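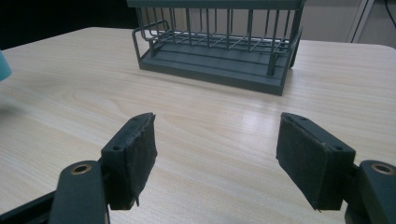
Reviewers of the earlier workshop version objected that a hand-held collection tool only moves the cost of teleoperation somewhere else, that the hours saved at the robot would be spent again on cleaning up uneven recordings. Kanagaratnam put the point more sharply, writing that any count of examples per hour was meaningless until the rejected ones were counted too. We accept the second part of this criticism, and the present section reports collection in those terms. All figures given below are for recordings that were started, with the number kept stated separately.

Figure 3. View from the hand-held gripper with the fingers apart and a gray wire rack on a wood-grain tabletop beyond them.

4.1 Collection procedure

Examples were gathered with the Flulano hand tool, which carries two padded fingers and a camera that looks out between them. The operator holds the tool and performs the task directly, and no robot is needed at this stage. The policy later receives the same type of view at run time. Figure 3 is taken from the rack portion of the data, in which the operator approaches a wire rack standing on a table and places or removes a single item.

Each recording follows a written task card. The card names the starting region of the tool, the item to be handled, and the condition that ends the recording. It does not prescribe a path. In an early pilot, held in March, the cards also gave a preferred direction of approach, and the resulting examples were so alike that the trained policy failed whenever the rack was turned. The instruction was removed before the main collection began.

Operators were asked to keep the fingers open until the item lay between them, to close once, and to avoid regrasping unless the item slipped. Regrasps were allowed and were marked by the operator with a short spoken note. These notes were written out by hand and stored beside the recording. They were not given to the policy.

4.2 Arrangement of the work surface

The position of the rack was changed after every block of recordings. Both its distance from the near side of the table and its angle were varied, and the values were drawn from a list prepared in advance so that operators would not settle into a favored placement. Objects outside the task were permitted on the table provided they did not block the path to the rack. We consider this closer to ordinary use than a fully cleared surface.

Lighting was left as it was found in the room. Reflections on smooth tabletops proved to be the main source of error in the tracking stage, especially when the bright area lay between the fingers and the target. Two remedies were compared. The first was to cover the table with a plain cloth, which reduced tracking loss but also removed the surface pattern on which the tracker partly relies. The second was to keep the bare surface and ask for a slower first second of motion. The second was adopted for all remaining blocks.

4.3 Screening and yield

A total of 1000 recordings were started for the rack tasks. Screening was carried out in two passes. The automatic pass, run with the Kutitis toolkit, rejected 226 recordings for lost tracking or missing frames. The manual pass removed those in which the ending condition on the card was not met, or in which the item left the camera view for most of the motion. After both passes, 559 recordings remained. Of these, 500 were used for training and the other 59 were held back for the checks described in Section 5.

The yield is lower than we had expected, and it supports the objection reported at the opening of this section. Losses in the manual pass were somewhat greater than those in the automatic pass. Many came from a single cause: operators lowered the tool before the final release, so that the rim of the rack hid the item at the moment it was set down. A revised card now asks for a short pause above the rack, but no data collected under the revised card are included in this paper.

4.4 Condition of the tool

The finger pads are treated as a consumable part. Pad wear changes both the grip and the look of the lower part of each image, and a policy trained only on new pads may respond poorly to worn ones. Pads were therefore not replaced on a fixed schedule, and recordings with different amounts of wear were mixed in the training set. Operators could ask for a replacement if an item could no longer be held securely. Each replacement was entered in the session log together with the number of the next recording.

The camera was recalibrated after any pad change and at the start of each session. Where calibration differed from the stored value by more than the allowed margin, the block was repeated in full. Repeated blocks are counted in the total given above. The same procedure was followed at the Gollard site, with a second tool of the same design.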